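Fixing a grasp pose that drops the shaker in Sternotard

In Gruron's kitchen task, 6 of our 63 runs ended with the shaker dropped over the marble. The planner logged every one of them as a success. Before you change anything, reset the counter to the stock layout.
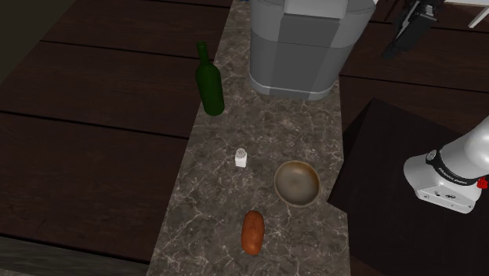
Stock layout, with the shaker to the left of the bowl.

1. Open the grasp file and find the shaker entry.
2. Check the close force. Ours had reverted to 2 after the August update. Set it to 19.
3. Turn on the slip check, or a dropped object will still count as held.
4. Run to the grasp and pause there. Switch to the close overhead view and look at where the fingers meet the shaker.

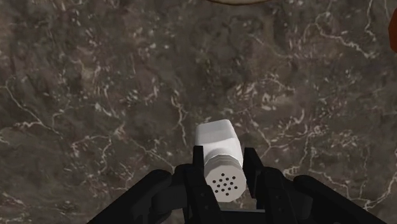 Paused grasp, fingers on the ridged collar and cap.

If you want contact on the body, move the grasp point in the same file and run step 4 again. Save the file under a new name, as Arkstead scenes share the old one.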